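Checked tablecloth

A checked tablecloth is a cloth table covering with a pattern of squares, usually white or cream with one other color. It is used to protect a table, to decorate it, or to keep visitors from learning what the table looks like. It is common in kitchens, cheap restaurants and, more recently, in offices that have acquired a table and would like it to seem friendlier.
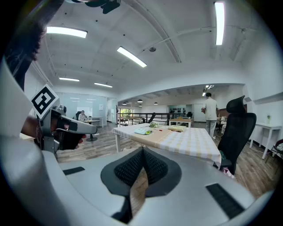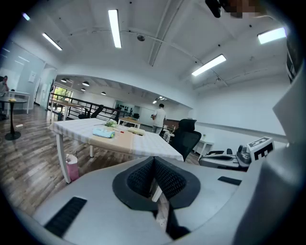

A table with a checked cloth and a few small items, in an open-plan room

Pattern and color

Red and white is the version most people can draw from memory. Pale versions, in gray, cream or soft yellow, are sold as "neutral" and are notoriously hard to name. The same cloth may be called yellow at breakfast and gray by late afternoon, and households have been known to split over the matter. The Hurnent mail-order catalog, which ran to 208 pages at its largest, listed 27 pale checks under separate names and printed most of them in what appears to be the same ink.

Size and drop

The part of the cloth that hangs past the tabletop is called the drop. For everyday use a drop of six to ten inches is considered normal. A longer drop looks formal and ends up in people's laps. A cloth 58 inches wide will suit most small rectangular tables, provided it has not yet been washed hot.

Straightening the cloth is a job for two people, each of whom will pull toward themselves. The squares make any error easy to see, a feature that plain cloths mercifully lack.

Runners

A runner is a narrow strip of fabric laid across or along the table on top of the cloth. Its purpose is disputed. Supporters hold that it protects the tablecloth, which was bought to protect the table. The Stusa household manual allows a runner across the short side "where the table is not in use," a condition it does not define.

Objects on the cloth

A covered table attracts small things. Flowers or greenery tend to settle near the middle, and a folded cleaning cloth often stays out long after the wiping is done. Mamato, a maker of table linens, recommends clearing the surface completely before each meal. Roman, its main competitor, recommends the same thing in a larger typeface.

Care

Cotton checks can be machine washed and should be ironed slightly damp. Crumbs are best shaken outdoors, downwind. The Mamato care leaflet gives instructions for up to 132 kinds of stain, including three for gravy, and advises turning the cloth around if none of them work.

See also: Napkin; Oilcloth; Place mat; Table runner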